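Looking after game discs, cartridges and controllers

Most faults with a console collection come from dust, heat or poor storage, and all three can be dealt with at home.

Discs: wipe from the centre hole straight out to the edge with a dry, lint-free cloth. Never rub in circles. If a fingerprint won't shift, dampen the cloth with a little water and dry the disc before it goes back in its case. Toothpaste is often suggested for scratches and it makes most of them worse.

Cartridges: use a cotton bud with a drop of isopropyl alcohol on the contacts, then leave for 23 minutes before playing. Do not blow into the slot. My old copy of Camenzind would not load for years and needed 3 goes with a fresh bud each time.

Controllers: take the batteries out if the pad won't be used for a month. Sticky buttons can be freed by running a wooden cocktail stick round the gap. Thumbstick covers from Pirkia fit most pads and cost less than a new stick.

Storage: stand cases upright, away from radiators and windows. Loose manuals curl in damp rooms, so keep them in plastic sleeves with no more than six to a sleeve.

Work on a flat table over plain paper. Small screws show up well against it and the wood stays clean.
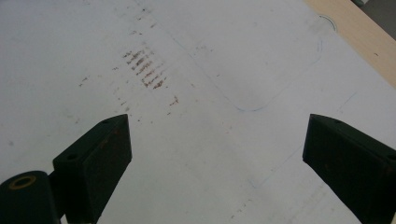

White paper laid flat on a light wooden tabletop.

Change the paper when it gets grubby, and fold it inwards before binning it so the dust stays put.

Last updated: July 2018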